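Home and Daily Living, Course Handout 6
Tiled Tables in the Family Home: Surface, Grout and What Stands on Top
Prepared by Yuzhen Qiu
November 21, 2022

Please read this before the practical session. Bring it with you, together with your notes from Handout 5 on wooden surfaces.

1. Why we study the tiled table separately

In the last session we treated the table as one surface. You wipe it from one end to the other and the work is finished. A tiled table is different, for it has two surfaces. The tile is glazed and takes in almost nothing. The grout between the tiles is a cement material with small holes, and it takes in tea, oil and juice quite fast. Most of the complaints that families have about tiled tables are complaints about the grout.

The direction of the tiles also matters. When they are laid straight, many grout lines run in the same direction as the cloth. When they are laid diagonally, the cloth crosses the lines at an angle and leaves small crumbs in the corners of each diamond. At the edges the tiles must be cut into triangles, and there the grout is most often broken.

2. Daily care

Take everything off the table first. Many students wipe around a bottle or a cup and leave a ring under it. Remove crumbs with a dry cloth or a soft brush. Then wipe with warm water and a little dish soap, one part of the table at a time, following the tile lines and not the table edge. Wipe again with clean water. Soap which stays on the glaze makes a dull film, and this film is easy to see when light comes low from a window or a door at the far end.

Dry the table with a second cloth. This step is often left out.

Never use vinegar or lemon on the grout. Raffaele Ruggiero showed us in March what happened to his sample board after 2 weeks of vinegar: the tiles looked perfect and the grout came out as sand under his fingernail. The board is still in the cupboard if you want to see it.

3. What may stay on the table

In a home with small children, the table is used all day for many purposes, and it is not realistic to keep it clear. We ask only which things may stay.

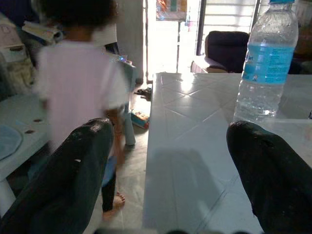

Is it all right to leave a plastic bottle of drinking water on a tiled table all day?
For the table it does no harm if the cap is closed and the bottle is dry outside, but keep it out of strong sun and away from the edge.

Other things need more care. A metal can leaves rust on wet grout. A hot pot can crack the glaze if the tile is cold, so put a mat under it. Flower pots should have a saucer, and the saucer should be lifted and wiped every week.

4. The floor near the table

Please include the floor in your plan. Children at home often go barefoot, and water that drips from a table edge makes a smooth floor slippery. Chips from a broken tile edge are sharp and also fall there. Run your hand, in a thick glove, along the whole edge of the table once a month. A chipped edge should be covered with tape until it can be repaired.

5. Cleaning the grout

Mix baking soda with water until it is a soft paste. For a table of normal size, 50 grams is enough. Put it on the lines with an old toothbrush, wait ten minutes, brush gently and rinse. Change the water when it becomes gray. Let the table dry overnight before you judge the color – wet grout always looks darker than it is.

If you want to seal the grout afterward, read the instructions of the product and open a window. Sealing is only for clean and fully dry grout.

6. For the practical session

Work in pairs. Zhenhua Ding and Angharad Edwards will take the first table, and the other pairs are on the list by the door. Each pair writes a care plan for one week, of no more than 300 words, and gives it to Mali Probert at the end of the session. Write the name of the surface, the daily steps, and what you will do about the edges.

Please bring two cloths of your own and one old toothbrush.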